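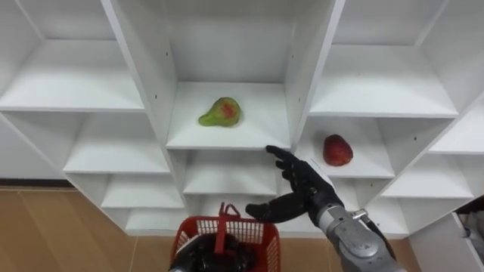

Open shelving for fruit: a designer on cubbies, pegs and one red basket

The shelving designer at Tusgate has spent most of the past year on a subject she admits is narrow: where to put fruit in a small home. Her studio works on storage for one-room apartments, and the Merkow layout, a tall white open unit divided into cubbies, is its latest result.

"People store fruit in a bowl because they own a bowl," she said. "A bowl puts weight on the bottom layer. Pears bruise first. One pear to a compartment removes the load."

The layout uses columns of compartments in different heights. She described the variation as a matter of use. Short compartments take single pieces or a jar. Taller ones take a bottle or a folded bag. The outer dividers carry the load, and the shelves between them can be moved during assembly.

"I get asked why the rows don't line up," she said. "If every shelf meets the divider at the same height, the fixings on both sides meet too. Offset them and each screw gets its own material."

White was chosen for inspection. A leaking pear leaves a mark that shows early on a pale surface and late on a dark one. She wipes the shelves with a damp cloth and a drop of dish soap, then dries them. She does not recommend paper liners, which hold moisture under the fruit. 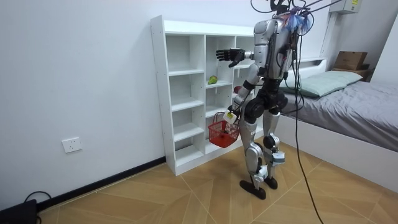 The tall white unit against the back wall, with parquet underfoot.

The studio tests its layouts in a small room with a bed in it. The designer considers this a fair setting, as many of the firm's customers sleep and eat in the same space. A unit of this type has to be reached from the front only, with no room to walk along the sides.

Her rule for loading is to leave most of it empty. "The first week, people fill it. Then they can't see what they have. I would sooner see two pieces of fruit on a whole wall of shelves."

The position of each piece matters less than its direction, in her view. A pear laid on its side should have its neck clear of the divider so that it can be lifted by the body. An apple stands upright without help. Apples and ripe pears go in separate compartments, although she concedes that open cubbies do little to slow ripening between neighbors.

"It's separation for handling," she said. "If you want to slow the ripening, use the refrigerator." 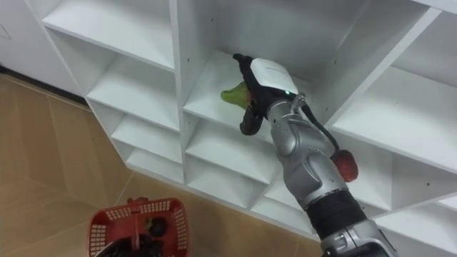 Moving fruit between basket and shelf

The basket came from Soltora, a supplier of store fittings. It is red plastic with mesh sides and a handle, and it is carried up to the shelf for loading and unloading. Setting it on the floor means bending for each piece, and she regards that as the main reason people tip fruit out all at once.

"Hold it just below the shelf you're working on. The distance is short, so a slip costs you very little."

She was asked about Văn, the studio's earlier layout, which had doors. It was dropped in February. The doors needed clear floor in front of them and trapped the smell of ripe fruit. The dividers were kept and the hinges removed.
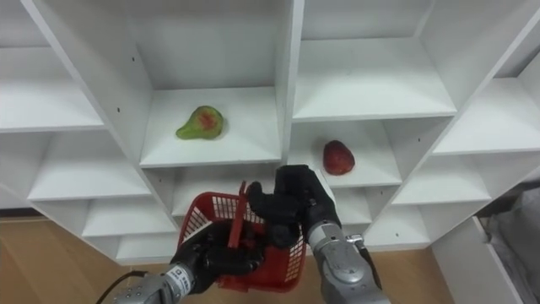

A pear and an apple in separate compartments, with the basket held in front.

The remaining question is the small holes in the uprights, which some customers ask to have covered. Plugs are available, but she leaves the holes open in her own unit and moves a shelf when the contents change. The next version will keep them in the same places. She is still undecided on whether the lowest row should have a front lip to stop apples from rolling out.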